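Workshop Tips > Robot Care > Arms, Hands and Cables

Looking After a Two-Armed Table Robot: What I Check Before the Hands Go to Work

I have been keeping a two-armed robot in working order long enough now to have my own way of doing things, and since people keep writing to ask how I set mine up for tabletop jobs, I thought I would put it all on one page. Pour yourself a coffee, because I do tend to go on a bit. Our machine we call Suko, and it has a pair of hands with proper fingers, which are lovely when they behave and a real nuisance when they don't.

Start with the table

I like a plain white table with nothing on it that isn't part of the job. One plate, one box, and that will do for a morning's checking. Stray tape, a screwdriver, the cap off your pen - sooner or later a knuckle will find them. Wipe the top with a damp cloth and let it dry before you bring the arms over it, and put the plate down in the middle where both hands can get near it without stretching.

Next come the cables, and please don't skip this part, even if you only moved the robot a few inches. The ones coming out near the wrists need enough slack to follow the hand all the way out, but they shouldn't be so long that they sweep the plate off the table. A wide, easy loop lying on the tabletop suits me very well. I move each arm slowly through its whole reach and watch the cable (not the hand!) the entire time. 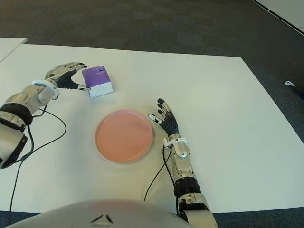
Fingers and knuckles

Do these with the power off and the hand hanging down, so you can get at it from underneath. You'll want a soft brush, a good lamp and a small driver that really fits the screws.

- Brush out the slots in the knuckle housings. Carpet fluff gets in there like you wouldn't believe, and it packs down hard if you leave it.
- Bend every finger gently by itself and let it come back. A finger that lags behind its neighbors wants looking into before you do anything else.
- Snug up the little screws, and stop there. I leaned on one too hard in January and spent 11 days waiting for a new bracket from Medrano.
- Wipe the fingertips with a barely damp cloth. Oil from your own hands makes them slippery, so I wear thin cotton gloves for this.

Don't forget the thumb. It sits off to the side and it's easy to do four fingers beautifully, put the brush away and walk off feeling pleased with yourself. I have done it more than once, and

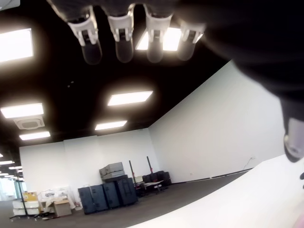

each time I had to get everything out again after lunch. These days I do the thumb first and work outward from there, and it has saved me a good deal of grumbling. If yours feels stiff at the base, work it back and forth slowly 6 times before you decide that something is wrong. Mine is nearly always fine by then.

Checking the touch

Once the hands are clean I want to know how hard they press. There are gauges for this, and Navmont sells a nice one, but for an everyday check I'm very fond of a soft pack of tissues. It gives under the fingertips, it shows you every crease, and it costs next to nothing. Lay it flat, bring the hand down at the slowest speed you have, and look closely at where each tip meets the plastic. You're after a light touch with a little gathering in the wrapper. If one tip digs in well before the rest, go back and set the zero position for that finger again.

I keep the downward force at 8 percent while I'm doing this and only raise it when all the fingers are where I want them. Use a fresh pack when the old one gets limp, too. A tired pack folds at the slightest thing and will have you adjusting fingers that were perfectly good. 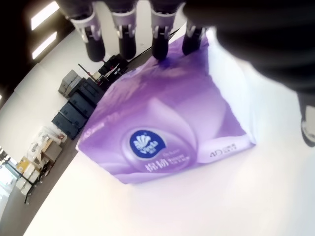

Heike Wiegand wrote in to say that she does the same check with a folded dish towel, which she finds kinder on the fingertips, and that she runs it again at the end of the day when the joints have warmed up. Her hands drift a little by evening, she says, and the morning numbers don't always hold. I've tried the evening check since and I think she's right about that, though I'm staying with my tissues!

Moving on to a box

A small carton is a good next step, being stiffer than the pack and having real corners. Set it on the left hand's side, a little beyond the plate, and let that hand come to it by itself while the right one stays open and out of the way. I like the fingers to arrive over the top and the thumb low on the near face. If the box slides along the table before the fingers close, the thumb is getting there too early, so hold it back a touch and try again.

Watch the idle hand as well. Ours likes to creep toward the rim of the plate when the other arm is working, and I keep the stop for that wrist set at 97 degrees to discourage it. Your number will be different, so find it slowly.

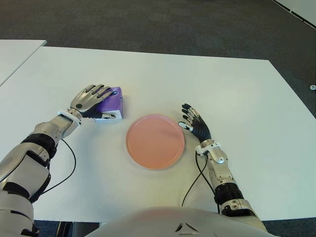 Page last changed: August 6, 2023

A few last odds and ends. The black bands around the forearms collect dust, and a dry cloth is plenty for them - I stay away from sprays there. Write your settings down on paper and tape the sheet inside a cupboard door, for the day the computer decides to forget them. And if you use the Cisero wrist cuffs, check the fit after every cable change, as they can end up turned a hair to one side and rub.

I'll add the part about parking the arms overnight when I've had time to write it up properly.

Contact | Copyright Workshop Tips | Back to top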